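Juteo - part time help wanted, sorting and small repairs

Posted Monday, March 1, 2021

We need 2 people for the Clistutby workshop. Start as soon as you can, runs through June, maybe longer if the work holds up.

What it is: small furniture and hardware comes in by the box load, you check it, clean it, fix what's fixable, put it on the right shelf. Little drawer cabinets, trays, handles, hinges, valves, pipe fittings, power supplies, adapters with cords in a knot. Drawers that stick. Handles on crooked. Last month was roughly 630 pieces and we are way behind.

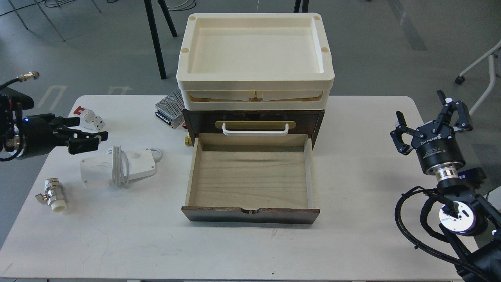 Every drawer gets pulled all the way out and looked at inside. Wipe, check the bottom, check the sides, push it back. If it drags, sand or wax, try again. Brass plates get a soft cloth only, no polish please. Plumbing bits go to Harju's bench, electrical goes to Vaughn Sorensen, dont plug anything in before he has seen it.

You should be ok with a screwdriver, patient with fiddly stuff, fine standing on concrete most of the shift (bring decent shoes). Woodwork experiance nice, not required. No driving.

Hours: 16 a week, mornings mostly, we can move days around. $66 per shift, paid Fridays. Gloves and aprons are here.

To apply: short note to Marichka Holovko at the front desk, or drop in before noon. Say what you've fixed lately, anything counts. No resume needed. If Marichka is out ask for Mei Whitfield.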